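Fitden Door Cell: Progress Report to the Latbridge Fund, Second Period

Prepared by Chidubem Tijani, cell maintenance lead, Badville workshop

Where we stand

The short version is that the arm runs, the simulation runs, and the two agree with each other less than our first report suggested. I wrote parts of that report and would take some of it back. We said the cell was "substantially commissioned." It was bolted down and powered up. Commissioning has taken most of this period and I would not call it finished.

Spending is in line with the plan apart from spare finger sets, which went over. The software license renewed in September at the old price. I have left the line for outside calibration help open, for reasons given further down.

Setup and mounting

The base was remounted twice. The first plate followed the drawing from Garba, and the drawing was wrong about the bolt pattern, so the arm sat on two good bolts and two hopeful ones. We noticed when the home position began to wander over a long shift. The new plate was drilled in our own shop. Home position has held since, but I would like to see it hold through a cold spell before anyone puts it in a brochure.

Cable routing was redone at the elbow. The supplier's clip held the gripper cable tight against the joint cover and had started to wear the jacket. We now leave a loop and check it at the start of each week. The check takes a minute and is written on the card by the emergency stop.

Routine care

The maintenance schedule we were handed calls for a full joint check every 927 hours. I can find no basis for that number anywhere in the paperwork and the supplier could not give me one. We check at half that interval until our own log tells us something different. Wrist backlash is the item to watch. It grew slightly, was adjusted, and has grown slightly again. Somebody will have to decide whether to adjust it forever or replace the wrist. I lean toward replacing it, and a quote is coming.

Fingers wear at the tips. The pointed set is good at getting behind a small handle and bad at surviving a missed approach. We went through more of them than planned, mostly in the first weeks, when the approach speed was set too high. It has been lowered and I don't intend to raise it to improve the cycle time chart.

Simulation

The Latbridge Fund asked us to put more of the handle-pulling work into simulation before trying it on hardware. We did. The policy completed 3,903 simulated attempts this period with a success rate of 81 percent. Please read that figure with care. On the real cell, over a much smaller number of attempts, it managed 46 percent. The gap is the main finding of the period and I would sooner report it plainly than average the two.

Some of the gap is our own fault. The simulated base was placed from the old drawing, the same one that gave us the bad plate. Correcting it helped. The handle in the model also turned out stiffer in its mount than the real one, which has a little play. What remains is probably friction at the fingertips, and I say probably because we have not measured it.

Changing the colors of the table and walls from run to run was supposed to make the vision side sturdier. I was doubtful and I still am. It may have helped with afternoon light in the workshop. I can't separate it from the camera remount that happened in the same stretch, and neither can the people who recommended it. 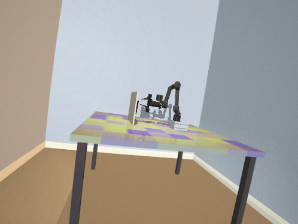
Reading time: 4 minutes

The simulated approach comes in level, with the fingers open and aimed at the black handle on the upright panel. We have copied that approach onto the cell as the default. Earlier versions came down from above and clipped the top edge of the real panel often enough to matter.

Next period

We will measure fingertip friction with a pull gauge, put the result into the model, and rerun the same attempts with nothing else changed. If the simulated success rate drops toward the real one, good. That would mean the model is getting more truthful, and I ask the Fund not to read it as a step backward.

The outside calibration visit stays on hold until the wrist question is settled. Paying someone to calibrate a joint we may remove makes little sense.

Two requests. First, approval to move the unspent travel money to spare parts. Second, a later date for the public demonstration. The present date assumes a reliability we don't have, and the cell would need a person standing next to it the whole time.

The maintenance log and the wrist quote will follow under separate cover.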